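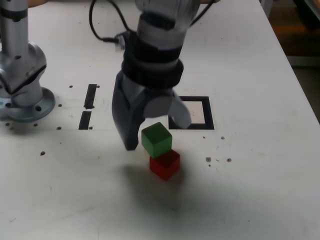 Home | Contents | Chapters | Glossary

Chapter 17
Labels for Investigational Products
By the Pesanel course authors, updated in May

A medicine that is used in a clinical trial needs a label before it leaves the packing site. Students often think of the label as a small matter, but many shipments are stopped because of it. In this chapter we study what the label must say, in which language, and who has to approve the text.

We follow one case through the whole chapter. The sponsor, Domar, wants to send 500 kits to a hospital pharmacy in another country. Each kit holds 2 bottles. The label was written for the home country, and it gives no storage temperature in the language of the hospital. The packing company, Mirnetti, has already printed the first batch – so the question is whether these labels can be corrected or must be replaced.

Before you read further, please write down who, in your opinion, is responsible for the mistake. Keep your answer, we will come back to it in the section on contracts.

17.1 The purpose of the label

The label must let the pharmacist identify the trial, the product and the batch. It should also protect the blinding. If the active product and the placebo carry different codes that a patient can understand, the blinding is lost.

Related chapters
Import Permits and the Local Representative
Temperature Records During Transport
Returns and Destruction
Case Study: The Ó Flaithearta Depot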